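Bralwood Talks
Home Talks Speakers Archive Contact
Search this site Search

Showing a Robot the Job: By Hand or by Remote
Speaker notes, 28 March 2024
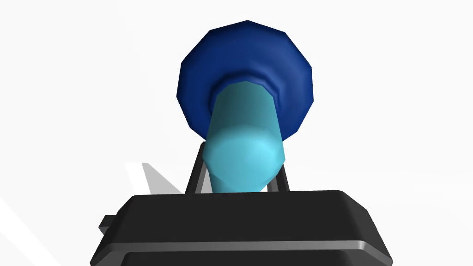
Opening (keep it short)

Say hello, say which team I'm on. We teach arms to pick up odd-shaped parts and put them down where they belong. We do most of that by demonstration, first in simulation and then on the bench.

Leave the title slide up while people sit down. It's the wrist view in the simulator: black gripper, pale cyan cylinder pointing back toward us, wide dark blue part behind it. Mention that this is the view our operators spend most of their day looking at.

Ask for hands: who has moved an arm by pushing on it? Who has driven one from a controller? Most rooms have more of the first kind. If not, swap the next two sections.

Teaching by hand

You take hold of the arm and move it through the job. The joints go soft, the controller records the positions, and you play it back.

Good points to make:
- A new person can do it in their first hour.
- You feel contact. If the part is jammed, your wrist knows.
- No extra equipment to buy.

Bad points:
- Your hands and arms get into the camera view. If the policy learns from images, it learns from images with you in them.
- Heavy arms are tiring. After an hour the demonstrations get sloppy and you may not notice until you train on them.
- You can't do it in simulation, where there is nothing to hold on to.

Tell the story about the Grudov cell here. We hand-guided a whole set of picks and every one came in from the left, because the operator stood on the left. The policy did fine until someone moved the bin.

Teaching by remote

The operator holds a controller or a small copy of the arm and the real one follows. Same setup for the simulated arm, which is why we lean on it so heavily.

At Tesamico we started with a game pad. People could reach the part but had trouble turning the wrist and moving forward at the same time. We changed to a leader arm – a light one, same joint layout as the big one – and the wrist problem mostly went away.

Things to warn about:
- Delay. Operators will put up with a small steady delay. They will not put up with one that changes.
- No feel. In our setup the operator gets nothing back through the leader arm, so everything about contact has to come from the picture.
- Depth. See next section.

What the operator sees

Go back to the title slide for this. Spend two minutes on it.

The part is seen along its own axis, narrow end nearest. From this angle the length of the cylinder is hard to judge, and so is how far the blue end sits from the fingers. Ask the room whether the fingers are closed on the part or only close to it. Expect a split. Let them argue a little.

Point out the gray shadow on the left. Our operators learned to use shadows as a depth cue without being told to. When we turned shadows off to speed up rendering, they asked for them back within the day.

Also point out how much of the view the gripper housing takes up along the bottom. We give operators a second, side camera. The policy gets both views as well. Make this point slowly, it matters: if the person needed the side view to do the job, the policy should have it too.

How many demonstrations

People always ask. Give the real numbers from the Hegedűs task, one part type, pick and place:
- 100 simulated demonstrations to get something that reached the part.
- 163 on the bench, by remote, before we were happy with the grasp.
- 3,000 in simulation for the version with random starting positions.

Say clearly that these are our numbers for our parts. Don't let anyone write down 163 as a rule.

We threw out demonstrations where the operator paused for more than 5 seconds. The policy had started copying the pauses. It would stop above the part and sit there, same as the person did while thinking.

Failed grasps we keep, if the operator recovered. A missed grasp followed by a second try is useful. A missed grasp followed by a reset goes in a separate folder.

Which one to use

My advice, in this order:
1. If you only need to replay a fixed motion, guide it by hand and go home.
2. If the policy learns from cameras, use remote.
3. If the part is fragile or the fit is tight, try both and compare.

If time is short, drop the third one.

Questions I should be ready for

Can you mix hand-guided and remote data? Yes, but label which is which. The speeds are different.

Does simulation carry over? Reaching, pretty well. Grasping, less so. Contact in the simulator is cleaner than on the bench.

How long to train an operator? Two or three sessions on the leader arm. Throw away the first session's data.

Leave the leader arm on the front table afterward for anyone who wants to try it. Power it down before the next speaker sets up.

12 shares 4 comments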